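Teaching a robot by hand and by remote control

From Plodance, the shared encyclopedia of things people do at workbenches. Entry written by Lok-yiu Tse, with corrections from Jamshid Sharifi.

Showing a robot a task means moving it through the job yourself while the computer writes down what happened, so that the robot can later have a go alone. People also call it demonstration, lead-through, kinesthetic teaching (when you grab the arm) or teleoperation (when you drive it from somewhere else). I've done all of these, some of them badly, and the editors let us write in the first person as long as we get the facts in, so that's how this entry goes.

Teaching by hand

You put the arm in a free-moving mode, where the motors cancel out the arm's own weight, and you push it around. It feels a bit like dancing with someone very polite. The recorder stores the joint angles many times a second, plus whether the gripper is open or closed. Old paint-spraying robots were taught much like this, with a skilled painter walking the arm through the strokes.

The good part is that you feel contact directly. If the fingers bump a table, your wrist knows it. The bad part is that your own hands and sleeves end up in the camera view, and a learner that works from pictures may decide that sleeves are important! Some people replay the recorded motion afterward with nobody near the arm and film that pass instead.

Teaching by remote control

Now you stand back and steer. The common ways are a game controller, a 3D mouse, a pair of tracked handles, or a small copy of the arm (the leader) that the real one (the follower) imitates joint by joint. I learned on a 3D mouse and it took me 11 evenings before I stopped twisting the wrist every time I meant to go down. Ming-te Hung picked up a leader arm and was tidy with it the same afternoon - I'm still a little sore about that.

Most setups give you two kinds of view. One comes from a fixed camera that takes in the table and the arm, and one sits near the gripper and looks along the fingers. You use the wide one to travel and the close one to grab. Beginners stare at the wide one the whole time and then wonder why they close on air.

Delay matters a lot. With a small lag you slow down without noticing. With a big one you start making a move, waiting, making a move, waiting, and the robot learns the waiting too.

Teaching in simulation

The arm can also be a simulated one, in a simulated room, driven with the same controls. Nothing breaks, and you can put the table back the way it was with one key. Objects may be modeled from scratch or scanned from real ones, and scanned ones tend to be lumpy, which is great practice because there's no obvious place to hold them. The catch is friction. Things in a simulator can slide or stick in ways that real things don't, so a grasp that works on screen still wants checking on a bench.

What makes a good demonstration

Wai-kit Yip kept notes through the whole of the Moluvora project, where we recorded 3,431 runs and kept a bit over half. The ones we tossed were mostly long and fussy, full of second thoughts. A clean run with one small fix in the middle was worth keeping, because the learner gets to see what a fix looks like. Shih-chieh Hsueh disagreed and wanted only perfect runs. They argued about it every Tuesday, and I side with Wai-kit.

Mix up where things start. If the bowl is always in the same spot, you haven't taught the robot to find a bowl, you've taught it to visit a place. Change the angle you come in from as well, and let the gripper close fully before you lift.

How many runs you need depends on the job. For one simple pick we got by with far fewer than 2,000, and for anything with soft or crumpled stuff we never felt we had enough.
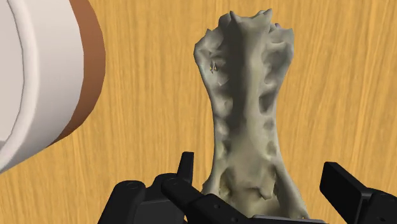
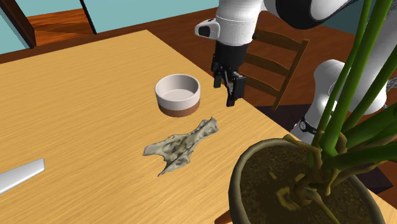 Plodance, Issue 11, page 2

Where the word "teaching" gets stretched

Some writers count typed waypoints as teaching too. Factory people certainly do: the handheld box used to jog an arm from point to point is called a teach pendant. Jamshid thinks those belong under programming and asked me to say so. I'd leave them in, since you're still moving the arm to a place and saying "remember this", but in this entry the word mostly means recording a whole motion.

Correcting a robot while it works is a near cousin. You let it run, take over when it drifts, and add your rescue to the pile. At Irnurcombe we did this with a foot pedal, and it's by far my favorite way to spend a session.

See also: leader arm; teach pendant; gripper cameras; replay; Lui grip notes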